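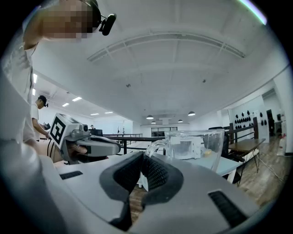
Ticket 2176: Humming from the ceiling, Room 204
Building: Rebelo House, second floor
Raised by: Jad Rizk
Opened: 2018-04-06
Priority: Low (changed from High by system)
Status: Closed, with remarks

Reported problem
There is a hum in the ceiling of 204. It is a steady note, a bit lower than a fridge, and it comes and goes as it pleases. The ceiling itself is bright, white and gives nothing away. People working in the room have started talking over it, and then talking over each other. I would like it to stop.

Reply from Enberg Building Services
Thank you for contacting us. Have you tried turning the lights off and on again?

Jad Rizk
Yes. With the lights off the hum carries on, and we can't see what we're doing.

Reply from Enberg Building Services
Please confirm the hum is not coming from Room 205.

Jad Rizk
I went and stood in 205. They asked me whether the hum was coming from 204. We now agree on something for the first time since the business with the chairs.

Checks made by us while waiting
Lights off at the wall: hum still there.
Heating turned right down: hum still there, everyone in coats.
Everything in the room unplugged for ten minutes: hum still there. Please note that plugging it all back in took most of an hour and one of the extension leads has not been seen since.
Window opened: hum harder to hear because of the bus stop. Not counted as a fix.
Broom handle applied gently to the ceiling: hum stopped. Started again when the broom was put away.

Reply from Enberg Building Services
Please do not touch the ceiling with a broom.

Jad Rizk
Understood. The broom has been spoken to.

First visit
Engineer arrived just before lunch and asked everyone to be quiet. Everyone was quiet. So was the ceiling. He waited a while, wrote "no fault found" and left. The hum came back as he reached the car park – I could see him from the window, and did consider shouting.

Ticket was closed automatically that afternoon. Reopened by me. Closed again overnight by Tritum, which thanked me for my five-star rating. I had not given a rating. Reopened.

Reply from Enberg Building Services
Can you tell us what time of day the fault happens?

Jad Rizk
I kept a list for the rest of the week. The hum starts a few minutes past 11 and runs until mid-afternoon, with short breaks. It doesn't do weekends, according to the cleaner. Whatever it is, it has better hours than I do.

Second visit
Different engineer, with a taller ladder and my list in her hand. Went up through the hatch in the corridor at ten to eleven and simply waited. Found a Truvirex extractor fan above the ceiling, serving the kitchenette next door. One of its rubber feet had perished and the casing was resting on the metalwork, roughly 700 mm from the hatch. It runs when the kitchenette switch is on, and the kitchenette switch goes on when someone makes the first toast of the day.

Work done
Fan lifted and wiped down.
All four feet replaced, as the others were on their way out too.
Loose bracket tightened.
Fan run at full speed for half an hour with the door of 204 shut. No hum heard by the engineer, by me, or by 205, who were consulted.

Still to do
Kitchenette switch has no label. Enberg to supply one in May.
One ceiling tile has a small round mark from a broom handle. Jad Rizk to be invoiced.

Jad Rizk
I accept the tile. Please leave this open until the label is up.

Status changed to Closed by Tritum. Rating received: five stars.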